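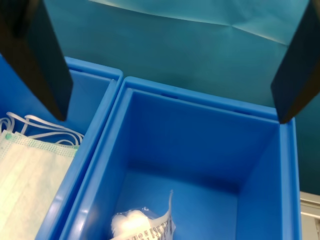 I moved to Ridby with 4 boxes of books and a garage full of junk, and I swore I'd sort the junk before winter. That was three winters ago. So when the town switched to its new recycling rules last October, I was exactly the wrong person to be put in charge of our household's trash (I live alone, so it wasn't much of a contest).

The rules fill a booklet. I read it at the kitchen table one Wednesday night with a glass of wine, and I learned that I'd been getting yogurt cups wrong for my whole adult life! Paper goes one way, cans another, and anything greasy is a fight waiting to happen on my street. My neighbors feel strongly about pizza boxes. I've heard both sides, at length, over the fence.

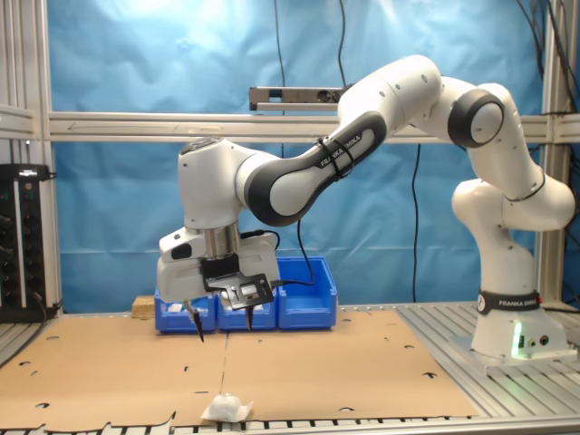
A morning at Prakgate

Prakgate is the transfer station on the far side of the river, and it opens at 7, though the line starts before that. I'd pictured somewhere grim. Instead there's a coffee cart, a swap shed full of lamps, and people chatting with their trunks open. I went to drop off a broken fan and came home with a very nice stool, so I'm not sure my garage came out ahead.

The swap shed is run by a little outfit called Rusis, and they'll take nearly 500 items on a busy weekend. Books go fastest. Exercise bikes never leave. I stood there for ages watching a couple argue over a fondue set, and I was rooting for the fondue set.

What I do with plastic bags now

Bags are my weakness. I had 100 of them at least, stuffed in another bag under the sink, the way my mother did it. Curbside won't touch them in Ridby, but the Rana grocery on the corner has a drop box by the carts, and I take a bundle along whenever I shop. 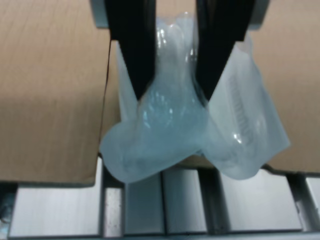

The garage, again

I'm down to 5 shelves of mystery hardware and a tent with no poles. I've promised myself the tent goes next, probably to Prakgate, probably in spring. I do keep looking at that stool, though, and thinking it could use a matching one.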